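Trilora Reading Room Refurbishment - Progress Report to the Admasu Fund
Thursday, December 15, 2022

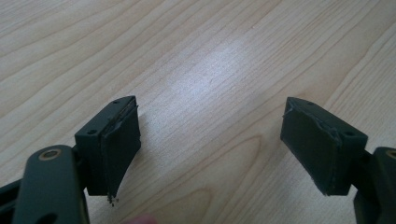
Light-colored wooden tabletop, main reading room.

Prepared by Valbona Petkov, project lead. Reporting period: from the October report to date.

Status

Work is on schedule for the lighting and shelving packages and behind schedule for acoustic treatment. Spending is within the approved budget. No change to the grant total is requested.

Lighting

The old ceiling fixtures have been taken down and replaced on the north and east sides. Light levels were measured at desk height after dark, with window blinds closed. All positions on the north side now meet the target in the grant agreement. Two positions on the east side fall short, both under the mezzanine. The electrical contractor, Lindix, has proposed moving one fixture and adding a second on the same circuit. The cost is covered by the lighting contingency.

Dimming controls are installed but not yet programmed. Staff are using the wall switches in the meantime.

Shelving

Bronex delivered the wall shelving in a single shipment. Four uprights had damaged feet and were exchanged under warranty. All wall bays are now fixed and load tested. The local history collection, 883 volumes, has been moved back from storage and checked against the catalog. Eleven catalog records were corrected during the check, mostly old shelf marks left over from the previous layout.

The freestanding bays will not be assembled until the acoustic work is finished, as the ceiling crew needs the floor area for access.

Acoustic treatment

The ceiling panels were due in October. The supplier first reported a shortage of backing material, then a change of carrier. Delivery is now confirmed in writing, and the installer has held a place in its schedule. The delay affects the freestanding shelving and the final floor cleaning. It does not affect public opening hours, which remain limited to the front rooms as agreed.

Reverberation was measured before work began. The same method and microphone positions will be used after installation so that the results can be compared directly.

Furniture

The reading tables are being kept. Refinishing was dropped from the scope at the last review and the money moved to seating. A sample chair was tried by staff and regular readers, and the seat height was lowered slightly in response. The full chair order has been placed.

Budget

Lighting is 100 percent committed, excluding contingency. Shelving is fully committed, with the final payment withheld until the freestanding bays are in place. Acoustic treatment has been invoiced for the deposit only. Blagoje Karagiannis has reconciled the ledger against bank statements, and copies of all invoices are attached to the electronic version of this report.

Risks

The main risk is a further slip in the panel delivery - the installer cannot hold its crew past the reserved dates. If that happens, the freestanding bays will be assembled on the south side first and the ceiling completed in two stages. This would add labor cost, to be met from the general contingency.

Next period

- Correct the light levels under the mezzanine
- Program the dimming controls
- Install ceiling panels and repeat the sound measurements
- Assemble the freestanding bays
- Receive and inspect the chairs

The Fund's approval is requested for the revised acoustic completion date shown in Attachment 2.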